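Jellwood House Guide, Section 4: Setting Up a Revival Screening

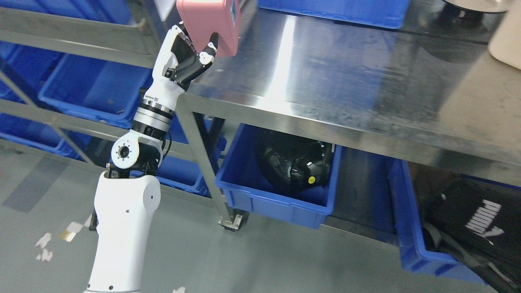
Read this section before you book a title. Most of the trouble at the old single-screen houses comes from believing what a distributor's sheet says about a movie. Running times on those sheets are often wrong. So are aspect ratios, and "newly restored" can mean anything.

4.1 Checking the title

1. Ask the distributor which cut you are getting, and get the answer in writing. "The director's version" is not an answer.

2. Compare the running time on the booking form with the one on the file or the reels. If they differ by more than 2 minutes, hold the announcement.

3. Look up where the movie was shot before anyone writes program notes. We once printed that the finale of a heist picture was filmed in our own lobby. It was filmed at the Flerholm, as 47 people wrote in to tell us.

Note: Studio press kits are sales material. Use them for cast spellings and not much else.

4.2 Loading and testing

1. Copy the feature to the server the day before the show. The Raudsepp manual claims you can play a title while it is still loading. We have tried this and don't recommend it.

2. Enter the key and check its start and end times. Keys are sometimes issued for the wrong time zone.

3. Play the first reel change, the loudest scene and the last five minutes. Sit in the back row for the loud scene.

4. Set the masking by eye against the picture. The Jurnell presets are close for widescreen and poor for anything older.

Caution: Do not open the lamp housing with the power on, whatever the quick-start card says about "brief access."

4.3 Introductions and claims from the stage

1. Keep the introduction under five minutes.

2. Do not repeat a box office figure or a production legend unless you can name a source. Évan Pruvost keeps the clippings file and will look things up if given a week.

3. Leave out "the greatest" and "forgotten masterpiece." It may be forgotten for a reason - let people decide on the way home.

4.4 After the show

1. Record the paid admissions, then the passes, on separate lines. The March series was first reported at 3,970, a number that included passes and one school group entered twice. The corrected total was 2,484.

2. Write down any fault, with the time it happened. "Sound was off" helps no one.

3. Send the log to Nkrumah Owusu before you request the next title.

Note: Audience cards tend to come from people who loved the movie or hated the seats. Read them, but don't plan a season on them.

Section revised January 24, 2025. For 35mm prints, go to Section 5.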